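Neuer Thread, alte Frage: Welcher Greifer dreht ein Handrad, ohne dass ich danach an meiner Berufswahl zweifle? 1/6

Zur Auswahl in der Simulation: der Detgate mit seinen zwei Backen und der Leckie, dessen Finger laut Datenblatt »adaptiv« sind. Adaptiv heißt bei denen, dass man das Problem selbst löst. 2/6

Aufgabe: zwei rote Handräder an einer Rohrstrecke, oberes zuerst. Arm, Tisch und Regler bleiben gleich, nur der Greifer wechselt. Den Anfang macht der Detgate.
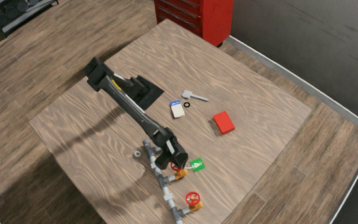
Regler ist Brultum, Standardwerte. Ich hatte mir geschworen, die Verstärkungen nicht anzufassen. Der Schwur hielt bis zum Mittagessen. 3/6

Pro Greifer 325 Versuche, macht zusammen 652 — ja, ich kann rechnen, 2 davon sind Abbrüche, die ich aus Anstand mitzähle. Über Nacht auf dem Rechner in Doltilstead, der dabei klingt wie ein Haartrockner mit Abitur. 4/6

Was mich am meisten Zeit kostet, ist der Anflug. Kommt der Greifer ein bisschen schräg, klemmt ein Finger zwischen den Speichen, und der Regler drückt tapfer weiter. Eine Kraftgrenze hilft. Eine zu niedrige Kraftgrenze hilft auch, dann passiert nämlich gar nichts mehr.
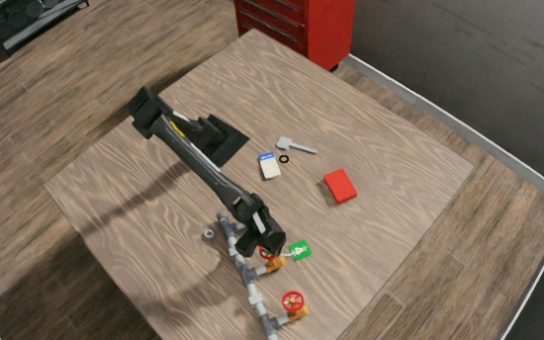
Greifer über dem oberen Ventil, grünes Schildchen daneben.

5/6

Zwischenstand: Der Detgate packt fester zu, der Leckie verzeiht mehr beim Anflug. Ich nehme vorerst den Detgate und ärgere mich über die Anflugplanung. Konfiguration lade ich im April hoch, sobald meine Kommentare darin jugendfrei sind. 6/6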